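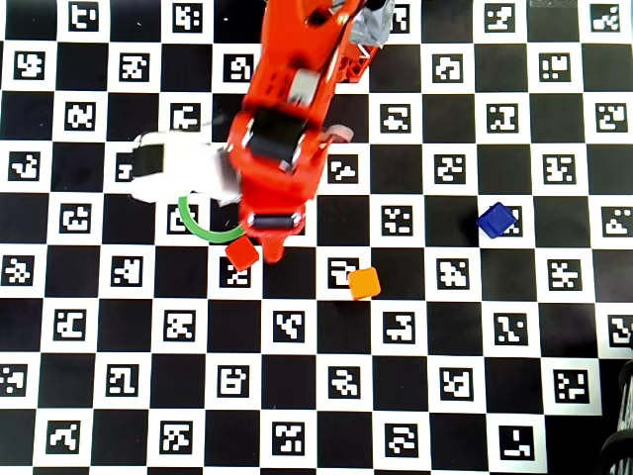 Deformação de painéis de aglomerado sujeitos a ciclos de humidade

Relatório de projeto, unidade curricular de Materiais e Processos II
Orientação: Bernd Kettler
Versão entregue em 2022-03-28

1. Enquadramento

Os painéis de aglomerado de partículas absorvem água sobretudo pelos topos. Quando uma das faces está revestida e a outra não, a variação de humidade produz curvatura, além do aumento de espessura. O projeto comparou dois tipos de selagem de topo aplicados a painéis fornecidos pela Verschueren, com o objetivo de verificar se a selagem reduz a flecha a meio do vão após ciclos repetidos de humidificação e secagem.

A selagem A é uma emulsão acrílica aplicada a trincha em duas demãos. A selagem B é uma orla termocolada, fixada na oficina com o equipamento da Pivar. O grupo de controlo ficou com os topos à vista.

2. Provetes e condicionamento

Foram cortados 12 provetes quadrados com 400 mm de lado, todos da mesma placa, distribuídos em partes iguais pelas três condições. O corte foi feito com serra de esquadrejar, com incisor ativo, para limitar o arranque de partículas na face revestida. Cada provete recebeu um código a lápis na face não revestida, junto ao canto correspondente à origem das medições.

O condicionamento decorreu numa câmara Fulgate, alternando patamares húmidos e secos até à estabilização da massa. Considerou-se estável a massa quando duas pesagens consecutivas não diferiam mais do que a resolução da balança. Os provetes foram apoiados na vertical, sobre perfis de alumínio, com as duas faces expostas ao ar. Num ensaio preliminar, em dezembro, os provetes tinham sido empilhados na horizontal com espaçadores, e as marcas de apoio inviabilizaram a leitura da flecha; esses dados não foram usados. 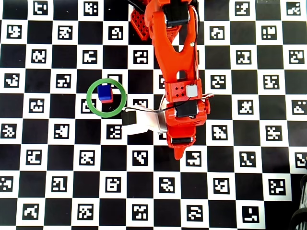

Departamento de Engenharia Mecânica, Núcleo de Materiais e Processos

3. Medição

A flecha foi lida com relógio comparador montado numa régua de dois apoios, segundo as duas diagonais de cada provete. A espessura foi medida com micrómetro em quatro pontos, a distância fixa dos topos. No total registaram-se 1,741 leituras válidas (a vírgula é aqui separador de milhares, conforme a exportação do programa de aquisição). Foram excluídas as leituras obtidas com o comparador fora de zero, identificadas pela verificação na mesa de granito no início e no fim de cada série.

A ordem de leitura foi sorteada em cada sessão. O intervalo entre a saída da câmara e a medição não foi controlado nas primeiras séries, o que acrescenta dispersão sobretudo ao grupo de controlo, cuja troca de humidade é mais rápida.

4. Resultados

O grupo de controlo apresentou a maior flecha em todos os ciclos, com concavidade voltada para a face revestida no fim do patamar húmido. A selagem A atrasou a deformação, mas a diferença em relação ao controlo diminuiu de ciclo para ciclo. Na inspeção à lupa observaram-se microfissuras na película acrílica, concentradas nos cantos.

A selagem B manteve o comportamento mais regular. Um dos provetes deste grupo descolou num canto e passou a comportar-se como os do controlo; foi mantido na análise e assinalado nas tabelas do anexo B.

O aumento de espessura não recuperou totalmente na secagem em nenhum dos grupos. A parcela residual resulta da libertação das tensões de prensagem e da perda de ligação entre partículas, pelo que a selagem só a pode limitar por redução da água absorvida.

5. Limitações e trabalho a realizar

Todos os provetes provêm de uma única placa, pelo que a variação entre lotes não foi avaliada. Loretta Nguyen-Tran, na revisão da versão intermédia, recomendou repetir o ensaio com o adesivo Flarham na orla e com registo da hora de saída da câmara para cada provete. A segunda recomendação foi já introduzida na folha de registo. A primeira depende da entrega do adesivo e será tratada na segunda fase, em conjunto com o ensaio de arrancamento da orla.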